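Two-arm folding cell, shared rail, build log and a cable question

Plelldale Workshop Forum > Automation > Builds in progress

gdekker
30 Jun 2020

Continuing from the old thread, which got locked. The cell is in the back half of bay 2. Aluminum extrusion, gray ribbed panels on three sides, both arms on one linear rail along the front edge. Floral covering on the work surface, because it was what we had. Task is laundry: take a garment from the green basket, spread it, fold it, stack it at the back left.

Status: both arms home reliably. Rail travel is 625 mm usable per carriage before the soft limits. Grip force is set in software and I have it at 335 on the controller's own scale, which has no units I can find in the Salameh manual. Below that, cotton slides out of the jaws when both arms pull. Above it the servo temperature climbs.
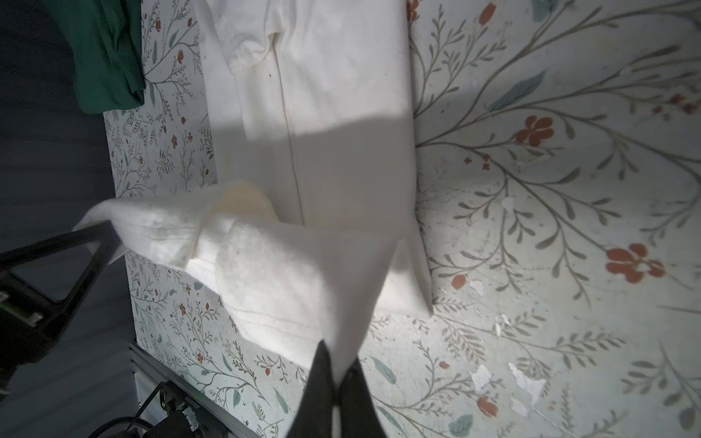

The tension step is where I lose most of my time. Two grippers hold the cloth and move apart until the current rises on either wrist, then stop. With a single layer of cotton the threshold is easy to set. With a doubled hem in one jaw and a single layer in the other, the readings disagree and one side lets go early. I am now comparing the rate of change on both wrists and ignoring the absolute value. Better, not solved.

Questions:
1. Does anyone run the wrist cable outside the corrugated conduit? Mine leaves the conduit before the last joint and makes a free loop.
2. Covering: keep the print or go plain?

Gerrit Dekker

flatpattern
Plain, matte, mid gray. A printed floral under a white shirt gives your segmentation a lot of edges that mean nothing. I would change that before touching the force threshold.

Nultotau
Disagree with flatpattern. If it only works on plain gray you have built something that works on plain gray. Keep the print, collect more data. The scuffs don't matter either.

On the cable: free loop is fine if it is long enough at full wrist rotation and short enough not to catch a sleeve. Check both extremes by hand with the power off.

gdekker
Checked both extremes. It clears at full rotation. It will catch a sleeve if the garment is bunched high on the basket side, so I'm adding a clip.

General layout for whoever asked by PM. Tool basket hooks over the back crossbar, second basket is zip-tied to the left rail. Both arm plates bolt to the rail carriages. The slotted tray under the rail takes the wiring. 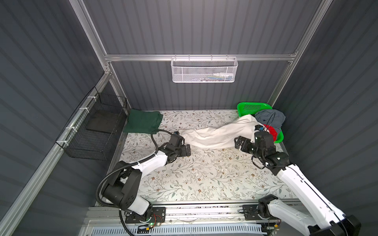
Basket-side pick, right arm holding, left arm down on the mat.

The left arm waits at that end until the right one reports a stable grip. I tried moving both at once and the shirt rotated out of reach too often.

flatpattern
Waiting costs you cycle time. What is a full fold at now?

gdekker
More than 15 minutes for a long-sleeved one if I count the retries. Cycle time is not a goal this month.

Nultotau
Fair. What are the jaw pads? Bare plastic on cotton is going to slip at any setting you can live with thermally.

gdekker
Bare for now. I have a sheet of Flavwood silicone to cut up. The adhesive backing doesn't hold on the jaw plastic so it will need screws or a sleeve over the finger.

Next item is the start condition. I was laying each garment out the same way and the policy learned exactly that. Since the first week of June I drop it twisted across the middle and let the arms find an end. Success rate went down, as expected. Corner detection is the weak part: a tail of fabric with a pointed fold gets scored as a sleeve about as often as it gets scored as a hem.
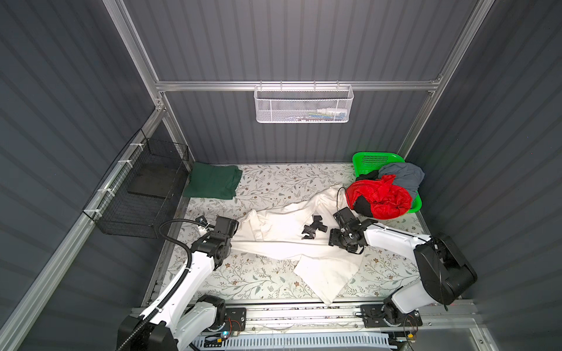
Nultotau thinks the corner detector should go altogether: grab any point, lift, let gravity do the sorting, and regrab the lowest point. Two lifts usually get you to a hem or a cuff. It is slower per pick but there is nothing to mislabel.

flatpattern
That needs ceiling height. A long-sleeved shirt held by one cuff hangs a long way down, and those arms don't look tall enough to get the other end off the table.

Nultotau
It doesn't have to clear the table. It only has to unroll. Drag it sideways along the rail while it's up.

gdekker
Reach is marginal, flatpattern is right about that. Dragging along the rail I can try without changing hardware. I'll run it on T-shirts first, then the long sleeves, and log wrist current for both.

Covering stays as it is until the pads are on. I don't want to change two things in the same week.

flatpattern
Post the current logs when you have them. Raw, please, not smoothed.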